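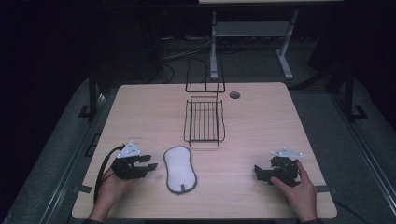
Brochure holders for a trade show counter
Forum: Displays and Print > Show Supplies

pkordestani
We have a counter at a parts show in November and need brochure holders for tri-folds. I'm looking at the Katona three-tier and the Zutholm single pocket. We'll hand out roughly 2000 brochures over the show. Anyone used either one?

binder_lou
Three-tier. You refill it less and it takes up the same counter space as a single.

Itance Print
2024-04-26
Check your paper weight first. Thin stock curls forward in a tall pocket by the afternoon, and then the headline is hidden. We tell customers to go up a weight or use a pocket with a higher front.

pkordestani
It's the light stock, already printed. 3000 of them, so no changing that.

P. Alexiou
Then I'd skip the three-tier. I had the Katona for two seasons and the back tier leans. Light tri-folds slump in it. The Zutholm has a higher front lip and holds them up fine.

binder_lou
Mine doesn't lean. Did you put the rear foot on? It ships separate in the bag with the screws.

P. Alexiou
Foot was on. It leans with the foot on.

rackside
Whichever you buy, don't fill it to the top. People won't pull one out of a tight pack -- they give up or take five at once. We keep 200 under the counter and top up when it gets slow.

binder_lou
Agree on that part. Still say three-tier.

pkordestani
Going with four Zutholm singles, $9 each. Do they stick down or do I need putty?

P. Alexiou
Rubber feet on the bottom. No putty needed unless the counter slopes.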